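Häufige Fragen zum Tischaufräumen

Stand: 18.10.2020

Die Fragen auf dieser Seite kommen aus den Kursen und aus den Mails an Winirer. Beantwortet hat sie Dalibor Hrubý. Es geht um Kleinkram auf Tischen, um Schalen und Ablagen und um die Reinigung heller Flächen mit Muster. Fragen zu Schränken und Kellern stehen auf einer eigenen Seite.

Allgemeines

Für welche Tische gilt die Methode?

Für jeden Tisch, auf dem mehr als eine Sache gemacht wird: Basteltisch, Küchentisch, Werkbank im Kinderzimmer. Ein Tisch von 80 cm Breite reicht. Bei sehr kleinen Beistelltischen lohnt sich eine Ablage kaum, dort räumt man besser alles weg.

Muss ich zuerst alles abräumen?

Nein. Die Teile bleiben liegen, wo sie sind. Man stellt eine Schale dazu und fängt mit dem an, was spitz oder scharf ist. Danach kommt das Werkzeug, danach das Spielzeug. 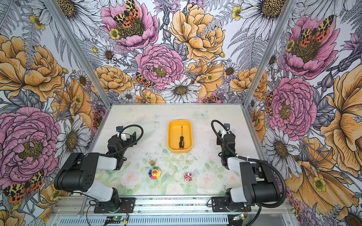 Was gehört in die Schale und was nicht?

In eine Schale gehört immer nur eine Gruppe. Wer Werkzeug und Spielzeug mischt, sucht später beides. Lange Teile legt man der Länge nach hinein, so wie den Schraubendreher in der gelben Schale hinten auf dem Tisch. Der Würfel, die bunte Blume mit dem lachenden Gesicht und die kleine rot-weiße Figur gehören zur nächsten Gruppe und dürfen so lange auf der Platte bleiben. Bei Teilen, die man nicht zuordnen kann, etwa einem einzelnen Gewicht oder Beschlag, hilft eine dritte Schale mit der Aufschrift "unklar". Die wird einmal im Monat durchgesehen.

Wie groß soll die Schale sein?

So lang wie das längste Teil, das hineinsoll. Ein niedriger Rand genügt für Werkzeug. Für Perlen, Schrauben und Würfel nimmt man einen höheren Rand, sonst rollen sie beim Tragen heraus.

Muss ich dafür etwas kaufen?

In den meisten Haushalten ist genug vorhanden. Salatschüsseln, Brotschalen und Deckel von Vorratsdosen tun es auch. In unserem Kursraum stehen Schalen von Stilano und ein paar alte von Dvořáček -- einen Unterschied beim Aufräumen gibt es nicht. Schüsseln, die noch für Lebensmittel gebraucht werden, bitte nicht für Schrauben oder Farbe verwenden.

Wohin mit dem Werkzeug, wenn es jeden Tag gebraucht wird?

Es bleibt in seiner Schale und die Schale bleibt auf dem Tisch, aber immer an derselben Stelle. Rechtshänder stellen sie meist rechts hin. Wichtig ist, dass der Griff zum Benutzer zeigt.
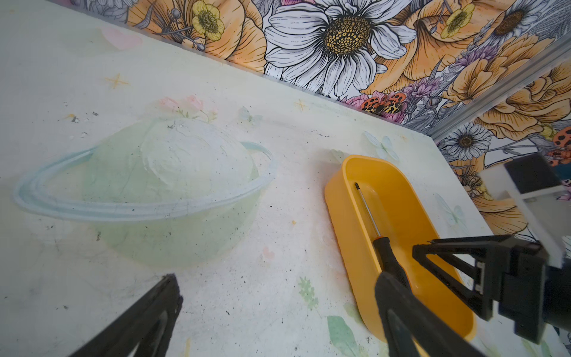 Wer sich den Tisch mit Kindern teilt, stellt die Schale abends auf ein Regal. Cutter und Scheren bleiben auch tagsüber nicht offen stehen. Für sie empfehlen wir eine Box mit Deckel.

Wie halte ich die Ordnung länger als eine Woche?

Mit einem festen Zeitpunkt. Fünf Minuten vor dem Abendessen haben sich bewährt. Was dann keinen Platz hat, kommt in die Schale "unklar". Längere Aufräumaktionen am Wochenende ersetzen das nicht, sie machen nur müde.

Dürfen Schalen gestapelt werden?

Leere ja, volle nein. Eine Schüssel, die gerade nicht gebraucht wird, kann man umgedreht abstellen, dann sammelt sich innen kein Staub. Auf die Oberseite legt man dann aber nichts. Längliche Schalen brauchen umgedreht mehr Platz, als man denkt, und kommen besser gleich in den Schrank.
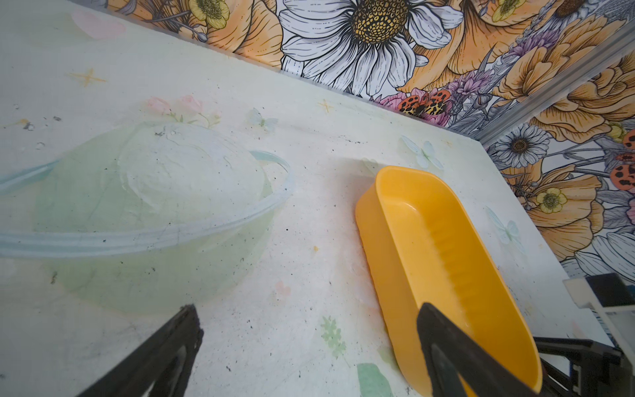 Reinigung und Pflege

Wie bekomme ich weißliche Beläge von Kunststoff ab?

Das hängt davon ab, woraus der Belag besteht. Von außen sieht man das nicht immer. Kalk löst sich mit verdünntem Essig: einen Esslöffel auf 500 ml Wasser, zehn Minuten einwirken lassen, abspülen. Farb- und Gipsreste weicht man in warmem Wasser ein und reibt sie mit einem weichen Tuch ab. Gips nicht in den Abfluss geben. Scheuermilch macht durchscheinenden Kunststoff stumpf.

Auf meiner hellen Tischplatte sind lauter dunkle Pünktchen. Was ist das?

Meistens Krümel, Abrieb von Werkzeug oder Bleistiftstaub. Erst trocken abfegen, dann feucht wischen. Wischt man gleich nass, verschmiert es. Bei bedruckten Flächen -- Blüten, Schmetterlinge, Sternchen -- sieht man Schmutz schlechter als auf einer einfarbigen Platte. Da hilft es, eine Lampe flach an die Tischkante zu halten.

Schadet Wischen dem Aufdruck?

Klares Wasser und etwas Spülmittel schaden in der Regel nicht. Bei Lösungsmitteln und Radierschwämmen bitte vorher an einer Ecke testen.

Wie oft sollen die Schalen gewaschen werden?

Wenn sie schmutzig sind, spätestens alle drei Monate. Rillen an der Innenwand gehen am besten mit einer alten Zahnbürste.

Kurse und Kontakt

Gibt es die Methode auch als Kurs?

Ja, der nächste Kurs mit freien Plätzen beginnt im April. Er läuft über vier Abende in den Räumen von Dremum. Schalen sind vorhanden, eigener Kleinkram darf mitgebracht werden.

Meine Frage ist nicht dabei.

Bitte über das Kontaktformular schicken, gern mit einem Foto vom Tisch. Die Antwort dauert meist zwei bis drei Werktage.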